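How to Fix a Wooden Drawer That Sticks

Posted Monday, December 11, 2023
By Toàn Triệu

A drawer that sticks is usually a one-hour job. Most of the time you need a screwdriver, sandpaper, a candle and a tape measure. This page covers older drawers that run on wooden runners and newer ones that run on metal slides. The steps for the two are different after the first part, so check which kind you have before buying anything.

What you need

Screwdriver that fits the screws in your cabinet
Sandpaper, 120 and 220 grit
Plain white candle or a block of paraffin wax
Wood glue
Two bar clamps
Tape measure and a pencil
Small square
Vacuum with a brush attachment

Empty the drawer first

Take everything out and try the drawer again. Overloaded drawers sag in the middle, and the bottom panel drags on the rail below it. If it moves freely when empty, the fix may be as simple as putting less in it. I had a kitchen drawer full of cast iron that I blamed on humidity for two winters.

If it still sticks, pull it out completely. Wooden drawers usually lift up slightly and slide free. On metal slides, look for a small plastic lever on each side. Push one up and the other down, then pull. Some slides have no lever and release when you lift the front of the drawer at full extension.

Find where it rubs

Look along the top and bottom edges of the drawer sides. Places that rub are shiny or darker than the rest. If you can't see any, run a pencil along all four edges, put the drawer back, open and close it a few times, and take it out again. The pencil will be smeared where the wood is touching.

Check the inside of the cabinet too. Vacuum out the dust and feel along the runners for nail heads or splinters. A nail that has worked its way up can stop a drawer completely. Tap it back down with a nail set and a light hammer.

Measure the drawer from corner to corner, both ways. The two numbers should match. If one is longer, the box has gone out of square, and sanding won't help much until that is fixed.

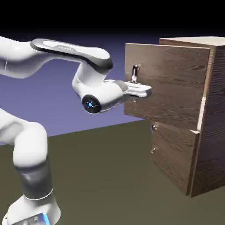

Squaring up a loose box

Pull gently on each corner joint. If one opens, it needs glue. Scrape out the old glue with a utility knife, work new glue into the gap with a toothpick or a thin piece of card, and clamp it. Measure the diagonals again before the glue sets and shift the clamps until they match. Wipe off anything that squeezes out with a damp rag.

Leave it overnight. The bottle may say you can take the clamps off sooner, but a drawer front gets yanked every day and the joint should be fully hard before you use it.

If the bottom panel has come out of its groove, slide it back in before you clamp. Don't glue the panel if it is solid wood. It needs room to swell and shrink. Thin plywood bottoms can be glued without trouble.

Sanding and waxing

For wooden runners, sand only the marks you found. Start with 120 grit wrapped around a flat block, take a dozen strokes, and test the drawer. Repeat until it moves, then finish with 220. It is easy to take off too much, and a drawer that rattles is harder to fix than one that sticks.

If you are working on something built before 1978, the paint may contain lead. Test it with a kit before you sand.

Next, rub the candle hard along the bottom edges of the drawer and along the runners. Put on a good layer. Slide the drawer in and out ten times or so to spread it. Don't use cooking oil or spray lubricant on bare wood. Oil soaks in, collects dust and leaves you with a gummy track by May, when the air gets damp and the wood starts to swell anyway.

Metal slides

Wipe the slides with a dry cloth, then with a little mineral spirits if there is old grease. Check every screw. A slide held by loose screws tips inward under load and pinches the rollers. If a screw just spins, take it out, fill the hole with a glued wooden matchstick, let it dry, and drive the screw back in.

Then check that both slides are level and at the same height. Measure from the cabinet floor to the slide at the front and at the back. On the dresser I did for the Jacobs house, the left slide was 4 mm lower at the back than the right one. Loosening two screws and raising it took care of the whole problem.

If a slide is bent or has lost ball bearings, replace the pair. Measure the closed length of the old one and buy the same length. I use the plain side-mount ones from Bellitz. The Brukus ones work too, but the screw holes are in different places, so you will have to drill new pilot holes. Any hardware store should carry something that fits.

Loose handles

A handle that wobbles makes you pull the drawer crooked, and a crooked pull makes a good drawer bind. Tighten the screws from inside the drawer front. If the handle still moves, the screw is probably too long and bottoming out before it grips. Add a washer or swap in a shorter one.

If it sticks again

Drawers that stick only in summer are taking in moisture. Sealing the bare wood helps. One thin coat of shellac on the sides and the back is enough, and it dries fast. Leave the runners and the bottom edges bare and wax those.

In the basement apartment on Trastumside I also had to run a dehumidifier before the lower drawers would behave. Rewax once a year or whenever you hear squeaking.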